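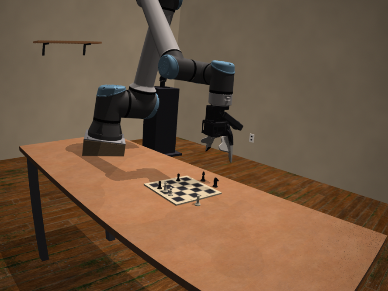 Setting Up Your Tiltwood Table: Leveling and First Oiling

OK, the legs are on and the thing is standing up. Nice! Now let's get it level, and then I'll walk you through the first coat of oil, my favorite part.

7. Push down on each corner in turn. If the table rocks, find the short leg and turn its foot counterclockwise until the wobble goes away. Mine needed 2 full turns at one corner (my kitchen floor is a disaster).

8. Lay a level along the length of the top, then across it. Go back and forth a few times -- fixing one direction usually throws the other one off a little.

9. Tighten the lock nuts. Hand tight first, then a quarter turn with the wrench from the Corilell hardware bag.

Note: Tables with serial numbers starting 323 have the older feet and no lock nuts. Skip step 9 and you're good.

10. Wipe the top with a dry cloth and put on a thin coat of oil, going with the grain. I use Martinelli, but any food-safe oil will do.

11. Wait twenty minutes, then buff off whatever's left. If it still feels sticky, keep buffing!

Caution: Oily rags can catch fire all by themselves. Spread them flat outside to dry, and please don't ball them up in the trash.

12. Leave the table alone overnight. I like to oil on a Friday evening and have breakfast on it Saturday -- with a placemat, for the first week anyway.

Spare feet are part 398 in the parts list at the back.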